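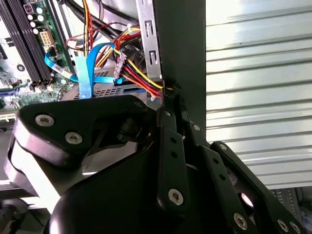 Just delete the whole lot, you are never going to look at them again and neither are your kids, went the first comment under my last post. And then, a minute later from the same reader: sorry, that came out mean, but I did it with my dad's slides and I slept great.

Okay! So that's one vote. I've been chewing on it all month, and I think the comment is about half right, which is annoying.

For anybody new, I have 3000 family photos. Some are prints, some came off three generations of digital cameras, and a big clump was scanned by my aunt in the years when she scanned everything, including (I swear) the backs. They arrived at my place in January in two wine boxes and on a stack of discs and one old hard drive, and my plan was to have them sorted by the end of winter. It's now warm enough to have the back door open while I type this, so you can guess how that went.

The first thing I did was ask for a price to have someone else do it. There's a shop called Singhal over by the farmers market that does scanning and restoring, very nice people, beautiful counter. They quoted me $1000 for the prints alone. I said I'd think about it, bought a bag of peaches across the street and ate two of them in the car. I don't think the price is crazy, by the way. I know now how long it takes. But for $1000 I could drive out to Lamura and stand in front of the cabin myself, and half of these pictures are of the cabin.

So I've been doing it at night, after dinner, with the radio on.

My system in the first week was by year. Do not do this. My family does not write dates on things, and when they do they're wrong. There is a print labeled Christmas in which everyone is wearing shorts. My mother says it must have been a warm one. My sister says it's the Fourth of July and somebody grabbed the wrong pen from the wrong drawer. We were on the phone for an hour about that one picture and got nowhere, and I had a great time, and I sorted exactly nothing that night. 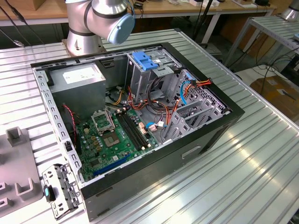

An open tower on its side, panel off.

The second system was by person, which fell apart on the group shots. Where do you put eleven cousins on a dock? I tried making a pile for "everybody" and the everybody pile ate the table.

The third system, the one that stuck, is by place. We only ever went to about four places! There's the cabin at Lamura, my grandparents' house, our house, and then a big cheerful heap called Elsewhere that holds the weddings and zoos and the one trip on an airplane. People wander from place to place getting taller, but the wallpaper stays put, so you can nearly always tell. My grandmother's kitchen had orange tile until I was nine or ten and then it had cream tile, and that has turned out to be a better calendar than anything written on the back in ballpoint. Same with the couch. I could teach a class on that couch.

For the digital ones I've been using a little free program called Pindar. It's ugly and it does two things: it shows you pictures very fast and it finds duplicates. It found 123 of them on the first pass, most of them from my aunt, who saved everything to a folder called New and then saved New into another folder called New 2. I got a bit drunk on the power of that and deleted all 123 in one go. Then I spent a bad ten minutes wondering if I'd checked. I had checked. But I now make a copy of everything before I touch it, and if you take one piece of advice from this rambling post, take that one. 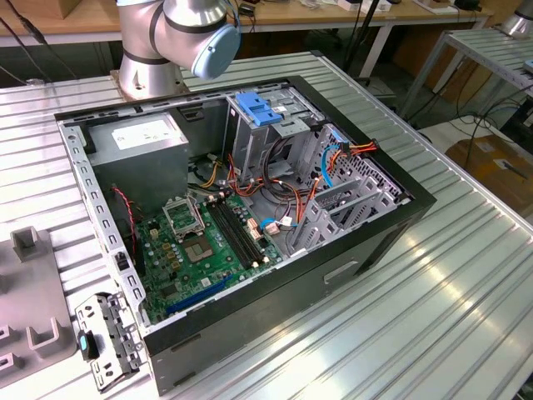

Deciding what stays is the part I thought would be hard, and it's hard in a different way from what I expected. Blurry strangers, easy, gone. Seventeen shots of the same sunset, keep one, gone. It's the middling ones that get me, the pictures of nothing, somebody's elbow and a bowl of potato salad. I keep wanting to toss them, and then I notice the bowl. We had that bowl! It went missing in some move and I hadn't thought of it in decades. By now my table is mostly open slots, like the inside of that computer with its four black memory slots in a row and the socket sitting empty left of center on the board, and I have to fight the urge to fill every gap just for the sake of it. A gap is allowed. There are no pictures of my grandfather between the fishing years and the garden years, and there's no use propping up a fuzzy shot of his hat to cover for it.

My sister disagrees, for the record. She wants the hat.

We had a real argument over it, too, a small one, the kind where you both start being very polite. She thinks anything with him in it stays, even if it's his shoulder. I think if you keep forty shoulders, then the one where he's laughing with his mouth full gets lost among them, and that's the one I want my kids to bump into when they open the album. We settled on a shoulder box. It lives at her house. She can visit the shoulders whenever she likes,

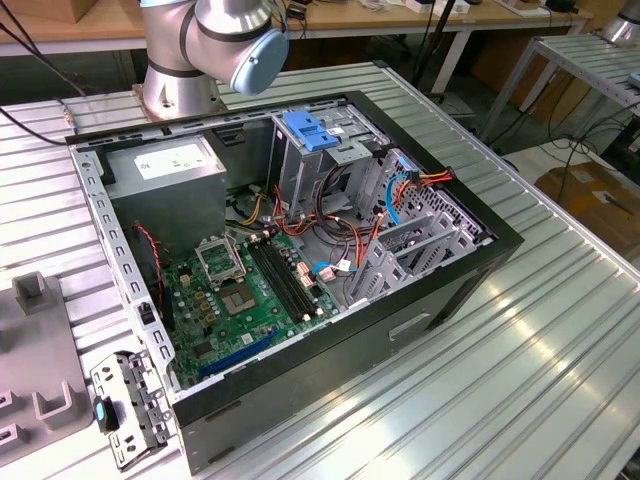 and I've promised not to bring it up at Thanksgiving.

So where are we? As of last night the keep pile stands at 388, and I'm hoping it stops there. The albums are ordered, plain gray ones from Hallen with the black paper pages and the little paper corners you have to lick. (They do sell the sticky kind. I had the sticky kind as a kid and I've spent this whole spring peeling pictures off it with dental floss, so no thank you.) I'm going to write the captions by hand, in pencil, and where I don't know, I'm going to write "don't know." My mother is coming over to help with that part and she is already telling me I've got the couch years wrong.

As for the reader who said to delete everything, I do see it. I've thrown out a couple of thousand pictures of my own family and I've slept fine, too. But last week my youngest came in for a glass of water, way past bedtime, and stood at the table in her pajamas looking at the dock one, and wanted to know which kid was me. I made her guess. She picked my cousin, with total confidence, and went back to bed, and I haven't corrected her yet.

If anyone knows how to get wine box smell out of old prints, please leave it in the comments. I've tried baking soda.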